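Equipment plan for the coming budget year

2026-09-25

The hand-held grippers have now been in use long enough for us to plan the next round of spending on them. Chie Sakai has put the requests from the three working groups into one list, and this item covers what is on it, what is being held over, and what we need from you before the list goes to purchasing.

The total request is $3548. That is for the recording side of the work only. The robot arm that will eventually run on the recorded material is in the capital plan and comes out of a different line.

Most of the money, $2000, goes to one more complete hand-held gripper from Rimkutė. We priced a cheaper unit from Skutby as well. It would have done the job, but its fingers mount on a different bracket, and we would have had to keep two sets of spare pads in the drawer. The Rimkutė unit takes the same pads and screws as what we have. 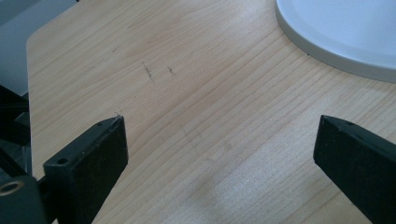
Finger pads are the second item. We have been buying them one pair at a time as people ask, and paying shipping on every order. Zirby sells them in packs at $181, and the request is for four packs. If your group goes through pads faster than that, tell Chie now. A rush order in the middle of the year costs more than the pads do.

Please also write the date on the bag when you open a new pair. Last year we had no record of how long a pair lasted, so the number of packs on this list is partly a guess. With dates we can do better next time.

The rest of the request covers storage cards, a second charger, two padded cases and a set of small screwdrivers. None of these is expensive. They are on the list because each one held up a session at some point this year. The charger is the one people mention most. With a single charger, the afternoon group often has to wait for whoever worked in the morning.

Two things were asked for and left off. The first is a set of adjustable tables. The tables we have are the right height for most people and the money is better spent on the gripper. The second is the annual service contract from Etis. Their quote covered cleaning, calibration and a loan unit during repairs. We looked at what we had sent out for repair, and the contract would have cost more than paying for each visit. If we end up with more units, we will ask them to quote again.
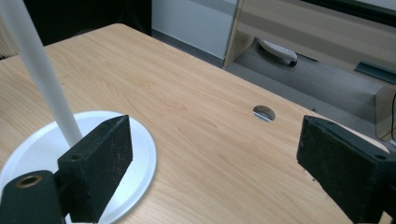

Hours are the other part of the plan. Equipment requests in past years listed the purchase price and stopped there, and then the setup time came out of somebody's regular week. This year each group has been asked to add its setup and checking hours to the request. The figure we are using is 20 hours for a new unit, which covers unpacking, calibration, test recordings and showing people how to hold it. Groups sharing the new unit can split those hours between them.

Everyday objects do not need a budget line. Lamps, cups, trays and similar items can be borrowed from the office shelves as before. Sign them out on the sheet, and put the room number next to your name so they can be found again.
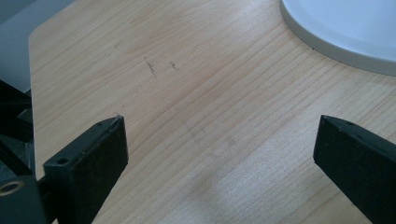
Hand-held gripper over the tabletop, fingers open.

Changes to the list can be sent to Chie until the end of September. Include the item, the supplier, the price with shipping, and which group will keep it. Requests without a price will be held for the next round. Once the list is approved, the gripper will be ordered first, as it has the longest delivery time, and the pads and small items will go out together on a second order.

The signed copy will be kept in the shared equipment folder with the quotes from all four suppliers.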